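Home | Buying | Selling | Talks and notes | Contact

Speaker notes – first-time buyers' evening, the Clokeck room
Tegwen Rowlands

Wait for the chairs to stop scraping. Thank Gwendolyn Begay for the room and for the biscuits, which are the real reason for the turnout.

Start with the hands-up question: who has already fallen in love with a house? Pause. Who has read the lease? Longer pause. Move on kindly.

OFFERS
An offer accepted is a polite conversation. Until contracts are exchanged, either side can wander off, and in March this year I watched a seller do it over a garden bench. Tell the bench story, but leave out the street. Someone in the room will live there.

Say slowly: the asking price is an opinion. So is yours. The lender's valuer has a third one and his is the one that counts.

SURVEYS
Hold up the long survey so they can see how thick it is. Most of it says the surveyor could not lift the carpet. Read out the damp paragraph in a solemn voice. Then explain which bits matter: roof, drains, movement, wiring. The rest is a surveyor protecting himself from you.

If asked whether the cheap survey will do: on a newish flat, perhaps. On anything with a chimney, no.

SOLICITORS
People pick a solicitor the way they pick a sandwich at a station. Suggest ringing two and noticing which one rings back. My own file on the Dlamini Court flat ran to 170 emails, and 5 of them contained news.

Searches: drains, local plans, old mines if you're lucky. Mention the leasehold pack, the managing agent, and the 290 pounds the agent wanted for sending it. Let them groan. It does them good.

FIXTURES AND FITTINGS
The form is dull and causes more bad feeling than the price. Curtain poles, light bulbs, the shed. If you want it, get it written down. One buyer of mine arrived to find every door handle gone and the doors left neatly shut.

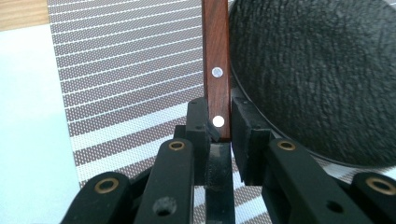 Go back to the seller's form at this point and show the three columns: staying, going, for sale. Warn them about "for sale". It means you'll be offered a tumble dryer by someone who doesn't want to carry it downstairs.

MOVING DAY
Keys come when the money lands, usually roughly when the van driver's patience runs out. Read the meters before anyone puts the kettle on. Change the locks that week – you've no idea who has fed the cat.

QUESTIONS
There'll be one on whether prices are about to fall. Say I don't know. Someone will then tell me. Nod.

Leave the checklists by the door and stack the chairs.

2 comments | 5 shares

Search these notes... Go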